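De : Yu-ting Lau
À : liste maintenance-preneurs
Date : 28/08/2026
Objet : Re: [maintenance] Doigts, jeu à la fermeture et recalage du zéro

Bonjour,

Wayne Doucette a écrit :
> Depuis la mise à jour de juillet, l'ouverture lue sur le preneur gauche
> ne revient plus à zéro doigts fermés. Le droit est correct. J'ai
> refait l'étalonnage deux fois avec Alix, même résultat. Avant de
> démonter : est-ce que quelqu'un a vu ça sur la paire Lunel, et
> faut-il changer les embouts jaunes en même temps ?
> Autre question, le câble. Vous le laissez pendre ou vous le bridez ?

Vu sur la paire Lunel, oui. La mise à jour n'y est pour rien chez nous. Le défaut venait de la vis de butée du doigt intérieur, qui avait pris du jeu. Alix recalcule le zéro à partir de la position fermée ; si la butée bouge entre deux fermetures, l'étalonnage enregistre une valeur fausse et l'applique ensuite proprement.

Procédure suivie ici, dans l'ordre :

1. Couper l'alimentation, débrancher le câble côté preneur.
2. Déposer la coque du doigt. La fente sombre donne accès au guide, inutile d'ouvrir le corps.
3. Nettoyer le guide à sec. Pas de graisse, elle retient la poussière de carton.
4. Resserrer la butée, frein-filet faible.
5. Remonter, fermer à vide 5 fois, puis lancer l'étalonnage dans Alix.
6. Contrôler sur un objet rigide, puis sur un carton.

Le point 6 compte plus qu'il n'en a l'air. Sur objet rigide, notre preneur gauche donnait une lecture correcte alors que le défaut était encore là. Nous contrôlons maintenant à deux preneurs sur un carton posé sur la grande table, boîte fermée puis rabats ouverts.

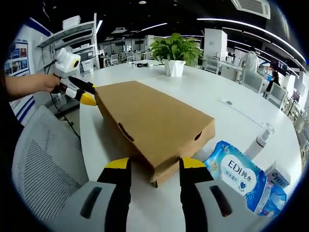
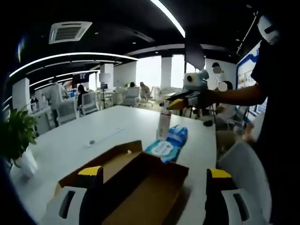 Pour la lecture, relever la valeur brute du codeur et pas l'ouverture affichée, qui est filtrée. Sur notre exemplaire, la course complète fait 2 000 points. Avant réparation, le gauche plafonnait à 1 626, doigts ouverts en butée. Après resserrage et étalonnage, il est revenu à la course complète et s'y tient après 100 cycles à vide.

Embouts : je ne les changerais pas en même temps. Un embout neuf modifie la position fermée et vous ne saurez plus laquelle des deux interventions a corrigé l'écart. Butée d'abord, contrôle, embouts ensuite, par paire, avec un nouvel étalonnage. Ceux de Vovska et ceux de Dağdelen se montent tous les deux, mais l'épaisseur diffère ; ne pas les mélanger sur un même preneur.

Câble : libre côté table, avec une boucle de détente près du corps. Bridé trop court, il tire sur le connecteur quand on travaille bras tendu, et on obtient des pertes de trame que l'on prend facilement pour un défaut de codeur. Si tu vois des sauts isolés dans le journal, commence par là.

Wayne, peux-tu envoyer le journal brut d'une fermeture lente à vide, preneur gauche seul, ainsi que la version du micrologiciel ? Si la dérive est continue, ce n'est pas la butée et il faudra regarder l'aimant du codeur. Je n'ai pas encore eu le cas sur cette série.

Yu-ting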